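Re: demo collection in sim, where we stand

Danai Mavromatis wrote:

> The Karkdale set is done on our side. 2,000 sim demos, two-handed, cart and valve wheel, all recorded by people in headsets. I'd like to start another 2,000 in June with the same layout and let the Elport people train on the lot. More data has helped every time so far and I don't see why it would stop now. Any objections, say so before we book operator time.

One objection, then, and it's a long one.

I pulled 20 episodes out of the Karkdale set and watched them end to end. I'd ask everyone who is in favor of the second batch to do the same before answering me. It takes less than an hour and a cup of coffee.

My trouble is with the word "two-handed." In 10 of the 20 I watched, the left hand never touches anything. It hangs there while the right hand does the job. A policy trained on that will learn to park the left hand, and then somebody in Elport will write to this list asking why it won't do the cart task. I was sent the Drenddale runs last year and we went through this same thing there. We fixed it by throwing out half the set, so I'm not keen to pay for it twice.

The other thing is how bare the world is. I know it renders fast, and I know Xu randomizes the colors at training time. But where the wheel sits in relation to the cart is not a color. If the layout is the same in the next 2,000, we've bought the same demo again with somebody else's wrist wobble on it.
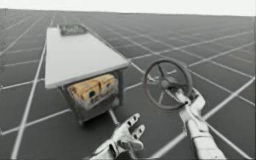
*Right hand on the wheel, left hand open and empty. Cart with the two boxes on the left.*

Look at the grip as well. The fingers go over the hub and a lower spoke. Maybe that's fine in the simulator, where contact is whatever the solver says it is. Would you turn a stiff valve that way? I wouldn't. I'd want hands on the rim, and I'd want that written in the operator notes, which at the moment say "grasp wheel" and nothing more.

"More data has helped every time so far" – helped on what? The scores I've seen are all on held-out episodes from the same layout. I'd expect those to go up. Has anyone tried the current policy with the cart turned, or with the boxes gone? If so, please post it, including the bad runs. I'll drop half of this mail if the numbers are good.

What I would agree to in June:

- a short batch first, with the cart and wheel moved between episodes
- a left-hand task that can't be skipped
- a line in the notes saying where to hold the wheel
- someone other than the operator deciding which episodes count as good

If that batch does no better than the old one on a moved cart, I'll stop complaining and Danai can book whoever she likes.

I can send my list of episode numbers to anyone who wants to check my count. A few were hard to call – the left hand drifts toward the cart and I couldn't tell if the operator meant it.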